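Putting our equipment budget thread here so I can stop pasting it into emails. We're a small repair and refurb shop in Trurkgate. We spent the spring working out what a second bench cell would cost us. Long one, sorry.

1/ Starting point: we have one two-arm cell. It does tool sorting for the rental kits that come back from customers. We want a second one for the Flandolby site. The first was bought in a hurry, and I wanted this one planned on paper before anybody signed anything.

2/ The arms are the part everyone asks about, and they were the easiest line to fill in. Two quotes, both clear, both with the base mounts included. Grabner came in a little higher but had spare wrist parts on the shelf. Plomer quoted six weeks for the same parts. We went with Grabner.

3/ What we left out the first time: rail, posts, wall panels, cable, power supplies, spare fingers for the grippers. Each one is small. Together they ate the money we had put aside for training.

4/ So the sheet now has a line called "everything bolted to something." Bolts are on it. A box of the right bolts, plus the wrenches to fit them, plus a second set for the other site.

5/ On size. People want a big cell. Measure the job first. Our job is hand tools and small fittings, in trays, on a floor two arms can both get at. Here's the kind of load we plan around.

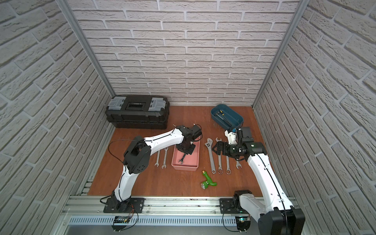
Wrenches, trays and one green pipe fitting on the cell floor. Left gripper is over the pink tray.

6/ Look at how much of that floor is taken up by things the arms have to work around. Toolbox at the back, another tray at the back right. If you price a cell by the bare floor area, you'll buy one that's too small. Price it with the trays and boxes in it.

7/ Trays. I budgeted $200 for trays and bins and spent all of it. Buy different colors. It costs nothing extra and it makes talking about the setup much easier. "Move the pink one" beats "move the second one from the left, no, my left."

8/ Grippers. Chrome wrenches are flat, smooth and shiny. Ask the seller to run your own parts, with your own lighting, before you pay a deposit. Mail them a box of the worst ones. We sent Plomer and Grabner the same box. Postage was the best money in the whole project.

9/ Ask for finger prices separately. They wear. We have $350 a year down for fingers and pads, and I'd sooner have that number in the plan than go asking for it every few months.

10/ Boards and cables. If the control boards are mounted out on the rail, decide early how you want the cables run, and buy the clips and sleeves with the rest of the order. I had this under "later." Later meant a rush order with rush shipping.

11/ Spares. Our rule is one of anything that would stop the cell for more than a day. For us that's a wrist motor, a board, a power supply and a full set of cables. Not cheap. It went in as its own line so it couldn't be trimmed without somebody saying out loud that they were trimming it.

12/ Labor. Count your own hours. The first cell took 9 working days to set up, and none of that showed in the old budget. It was two people who were meant to be doing other work. This time those days are in the plan at full cost.

13/ Training is back in as well. Two people per site, minimum. With one trained person you have a cell that shuts down every time they take vacation.

14/ Lease or buy: we looked at both. The lease looked good until we read the part about moving the equipment between sites. We move things, so we bought. If yours is going to stay in one room, get the lease quote anyway.

15/ Timing. We started asking for quotes in May and thought that was early. It wasn't. If you need a cell running by the end of the year, get the rail and frame order in first and argue about the rest while you wait for it.

16/ A few people asked for the sheet. I'll share a blank copy once I've taken our prices out. The columns are item, quote, who quoted it, lead time, spare needed yes/no, and notes. The notes column is the one I use most.

17/ Still open for us: whether Flandolby gets the same wall panels or plain ones, and whether we buy a second toolbox or split the one we have. If you've run two matching cells at two sites, tell me what you wish you'd kept the same.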